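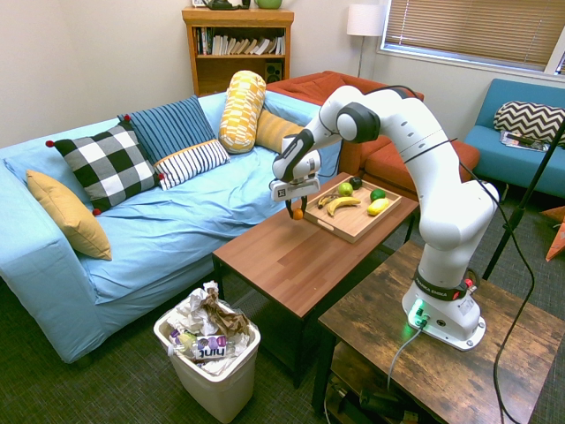
Posted in: Manipulation > Software & Control > Grasp planning

**vatville_ctrl**
Hello all. I have a problem with the lift phase of my pick pipeline and I would like a second opinion before I rewrite it.

Setup: Franka arm, two-finger gripper, round fruit beside or on a wooden tray. Perception gives me a fitted sphere, the planner (we use Waltach, in-house fork) makes a top-down grasp, then a straight lift, then a transfer over the tray edge. The grasp itself is good. The trouble begins after the fingers close. In 37 logged trials with small oranges, 6 ended with the planner refusing the transfer, because it believes the fruit is in collision with the tray. It is not, there is free space.

I attach the object to the gripper in the planning scene at the moment the grasp is reported as successful. The attached pose is the one from perception before closing. I suspect this is the mistake, but I am not certain.

**rirnov**
It is the mistake. The fingers center the object between them when they close, so your old pose is wrong along the closing direction by whatever your perception error was. Recompute the attached pose after closing: take the finger midpoint for that one axis and keep the other two from the estimate.

**vatville_ctrl**
Thank you. This I can do quickly. But what about the vertical axis? The orange can also be a little squeezed upward or downward, the contact is not always at the equator.

**palm_and_wrist**
I disagree with rirnov that this is the first thing to fix. If the planner refuses a transfer with free space around, look at your padding. How much do you inflate the tray? Many people set the padding one time for the elbow passing over furniture and then forget that the same value applies to the small objects in the hand.

**vatville_ctrl**
Padding is 9 mm on everything, also on the attached sphere.

**palm_and_wrist**
So 18 mm between sphere and tray before it accepts anything. For a fruit picked directly beside the tray this is very much. I would put the padding on the arm links and the table, and close to zero on the attached object and the tray.

**rirnov**
And then the real pose error has no margin and you touch the tray edge with the fruit. Padding covers pose error. If you remove one you must first reduce the other. I have seen this go wrong in exactly this order.

**palm_and_wrist**
The fruit touches the tray edge, and then what? It is an orange and you have torque sensing in the joints. Set a contact threshold, stop, go up 2 cm, try again. You are treating it like glass.

**rirnov**
Today an orange. The same code will carry the ripe plum next month, and then somebody will lower the threshold until the arm stops from its own acceleration.

**stepan_builds**
Maybe a question before the fight continues - is the straight lift really high enough? We had the same symptom on the Štěpánek cell in March. The lift was defined as a distance relative to the grasp pose, so for small fruit the end height was lower than for big fruit, and only the small ones were refused. We changed it to an absolute height above the highest obstacle near the pick. After this the refusals disappeared and we did not touch the padding.

**vatville_ctrl**
This is interesting. My lift is relative, yes. I checked the 6 failures and in all of them the orange was standing close to the left side of the tray and the lift ended with the bottom of the sphere only a little over the rim. The larger fruit had no refusals.

**rirnov**
Then do the lift first, I agree with stepan. But please still correct the attached pose. It costs you ten lines.

**vatville_ctrl**
I made both changes, separately, to see which one helps. I replayed the saved planning scenes offline, without the arm:

- absolute lift height only: 1 refusal from 37
- attached pose correction only: 4 refusals from 37
- both: 0 refusals

The padding stayed the same. The replay script is commit 2628 in our Waltach fork, if someone wants to compare the approach.

**palm_and_wrist**
Good numbers, but the replay does not show you if the fruit slips in the fingers during the transfer. I would run it on the arm before you close the ticket.

**vatville_ctrl**
Yes, the ticket stays open. One more thing I noticed in the logs: the marker on my wrist is sometimes segmented as part of the grasped object when I run perception again after the lift, so the sphere fit becomes too large. For now I mask everything above the fingertips. Does someone have a cleaner way?

**stepan_builds**
We render the gripper model into the depth image and subtract it. You must add the marker plate to the model as well, we forgot it too.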